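Notes on Reading Parish Registers

Faustine Delorme
14 May 2020

The parish registers of Basancombe begin in 1644. The first volume is a narrow book with a replaced spine, and it records baptisms, marriages and burials together in the order in which they took place. Separate sections for each were introduced later, when a new clerk took over and evidently preferred a different arrangement. Readers who expect three tidy lists will need to adjust their method for the early years.

I have been transcribing these registers in my own time for several years, and I am frequently asked how a beginner should proceed. The following remarks set out my present practice. They apply to Basancombe and, with small changes, to the neighboring parish of Hostulthorpe, whose books were kept for a long period by the same hand.

The first matter is the calendar. Until the reform of 1752, the English legal year began on March 25. A baptism entered under February of one year therefore belongs, by modern reckoning, to the year that follows. I record both years, separated by a slash, and I do not correct the original. A surprising number of family trees contain a child who appears to have been born before the parents were married, and in many cases the calendar is the whole explanation.

The second matter is spelling. The surname Gatchalian does not trouble anyone in Basancombe, as it arrived in the modern period and was written down by people who could ask how it was spelled. The older surnames were written by ear. One family appears under seven forms in a single generation, two of them within the same entry. Every form should be copied exactly as it stands. A standard form may be added in a separate column, where a later reader can disagree with it.

Abbreviations deserve the same treatment. The clerk at Hostulthorpe used a raised letter for many common first names, so that William and Wilmot are difficult to tell apart. I expanded them freely in my first season and had to go back through 40 pages to undo the work. Expansions now go in square brackets.

Burial entries are usually the shortest, and they are also the entries in which the clerk was most likely to add a remark. "A stranger," "a poor traveling man," and "drowned at the mill" all appear in the Basancombe volume. Such remarks should be transcribed in full. They were often left out of the typed indexes prepared in the last century, and a person who consults only the index will never learn that they exist.

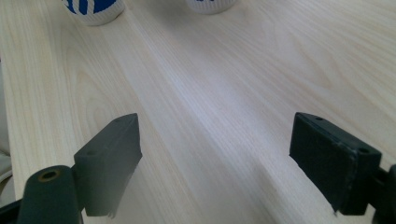
Gaps present a separate difficulty. The Basancombe book has no entries at all for some 3 years in the middle of the seventeenth century, and the record resumes halfway down a page without comment. It should not be assumed that no person was born or buried in that time. The copies sent annually to the bishop may fill part of the gap, although those for this district are incomplete, and the surviving sheets are badly faded along the folds.

My transcription now stands at 3075 entries. The marriages have been checked twice against the original and the baptisms once. The burials have yet to be checked, and readers should treat the names in that section with caution until this has been done.

I expect to begin the second Hostulthorpe volume in June. Its opening pages are in Latin, of a plain and repetitive kind, and I intend to post a short list of the words that occur most often. Corrections to the existing pages remain welcome and should give the year and the line of the entry concerned.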